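1/27/22, Utgate shop

Glue tests again, day 7 of the series. I pulled the hide glue batch first thing (the one we mixed thicker back in September and I swore I'd never touch again) and wow, it still grabs! Soaked the granules overnight in cold water, then warmed them slowly in the double pot. Got impatient once and it skinned over, so that's on me. Strips of maple and cherry, 10 of each, clamped up before lunch.

The bottle of Suvevix is nearly gone and I'm not sure I want more of it. Nice open time, but it creeps under load, and I hate how it gums up the sandpaper. Ran the last of it on the spare cherry offcuts just so we have something to compare. 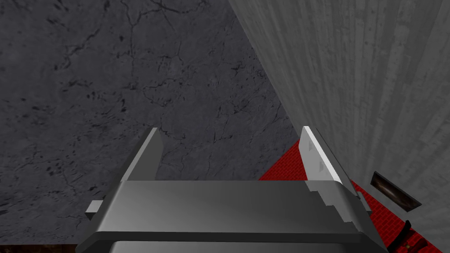
Theresia thinks the creep is my fault for clamping too tight and squeezing the joint dry, and she wants the whole Suvevix set done over with half the pressure. Fair enough, I did crank those down pretty hard. I'll redo them if Pirmin can spare the long clamps.

Still to do: label the cherry strips, order granules from Hubmann, scrub the pot before it turns to rock.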